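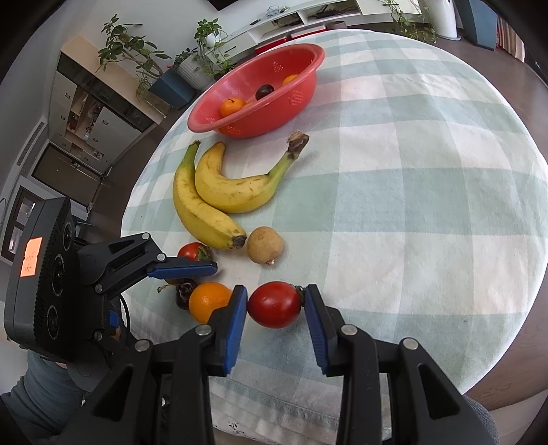
On 24th May, Kiprono Temba wrote:
> The Gurkik planner still closes at full speed until the force
> threshold trips. With soft fruit that's too late. Has anyone tried
> slowing down on the vision estimate alone?

Yes! I've been on this all week and I'm really pleased with where it's going. The branch is called saro-softclose. It takes the width estimate from the perception node and starts braking 19 mm before expected contact – the force check stays in as a backstop. In replay over 56 logged grasps, only 2 still overshot, and both had a bad mask where two fruits of the same color overlapped.

You'll need the current Odera message types or it won't build. The gain is hard-coded in close_profile.py for now, sorry, I'll move it to the config file tomorrow.

Kiprono, could you run it on your logs? I'd love to see what it does with a slower frame rate.

Begoña Tejada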